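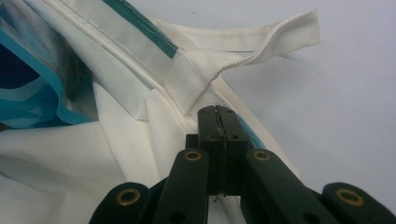
Plundlow Cloth Handling Set: Data Card

Summary
Plundlow contains 345 demonstrations of cloth and bag handling, recorded with two hand-held grippers, one in each hand of the operator. It is intended for training and testing policies that learn from human examples. The release is dated 11 January 2019 and is maintained by Glória Pinheiro and Quang Quách.

Contents
Items include garments with trim and straps, and canvas tote bags with long handles. Each demonstration holds close views from the grippers, a view of the work surface from above, and jaw opening over time. Items are laid on a pale board on a wooden table – the board is part of the standard setup and should be kept in any replication.

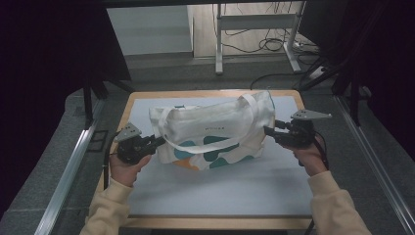
Known limits
All demonstrations were recorded at one station. Printed patterns and handle positions vary, but lighting does not. Results on dark surfaces have not been tested.

Splits
The test split holds 100 demonstrations. The remainder is for training. Users should not move items between splits.

Contact
Questions and corrections should be sent to Natália Loureiro, Norkeck data office.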